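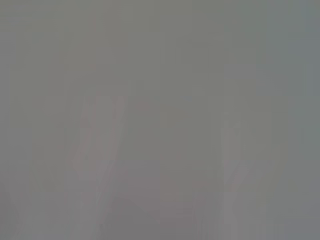
Grey, a bit olive, a bit mauve. Slate up in the corner.

Print | E-mail
102 shares | 9 comments

The trouble with grey

1 October 2018

Four test pots on the windowsill and not one of them the grey she wanted. Tyyne Tuominen has been painting squares on her lounge room wall since the start of winter. Big squares, small ones, one behind the door. Her partner has stopped asking.

"In the shop it was grey," she says. "Got it home, two coats, green. Properly green. Like pond."

Anyone who's done up a room in the last few years will know the feeling. Grey was meant to be the safe choice. Goes with the couch, goes with the floorboards, doesn't frighten the real estate agent. Then the arvo sun comes round and your safe choice is lilac.

Teguh Sutanto mixes paint for a living, behind the counter at Osman, and reckons most of the returns chat he has is over greys. Hardly any are straight black and white. There's a drop of yellow oxide in there, or blue, or red, and the drop is what you end up living with. Warm bulbs pull out the yellow. A south-facing room, which gets no direct sun to speak of most of the year, pulls out the blue.

His advice is dull and people ignore it. Paint a board, not the wall. A decent-sized board, two coats, and leave a white border so your eye has something to judge against. Move it round the room. Look at it at breakfast, look at it with the lamps on. Lean it on the skirting next to the carpet – carpet throws colour up a wall more than you'd beleive.

Sheen matters as well. Same tin colour in low sheen and in matt can look like different paints. Matt goes softer and chalkier. It also marks if you so much as lean a bike on it, so keep it out of the hall.

Wulan Chin went the other way and did the lot. Walls, trim, ceiling, the inside of the linen cupboard, all one colour, a mushroomy thing from Grallow that she swears looks pink before nine in the morning. Small flat, low ceilings. Painting the trim to match took the edges off the room and now you don't see where the wall stops. She had it finished in a long weekend with Tirta Goh on the ladder and a lot of takeaway. Roughly 80 bucks a tin, and she needed 4.

Would she do it again? "Yep. But I'd wash the walls first." The patch over the stove is already lifting.

A few things picked up along the way. Old yellowed cream on the architraves makes nearly any cool grey look dirty, so do the trim or go warmer. Write the tint formula on a bit of masking tape and stick it inside a cupboard door, the lid will rust. And if you're down to two colours and can't split them, get the lighter one for a big room, it'll read darker on four walls then it does on the card.

Tyyne has narrowed it down. The square behind the door, of all of them, the one she did with leftovers. She's got until December, when her mum comes to stay. The lid's gone missing and the label with it, so Teguh is going to try and match it off a chip of plaster.

Print | E-mail
Comments (9)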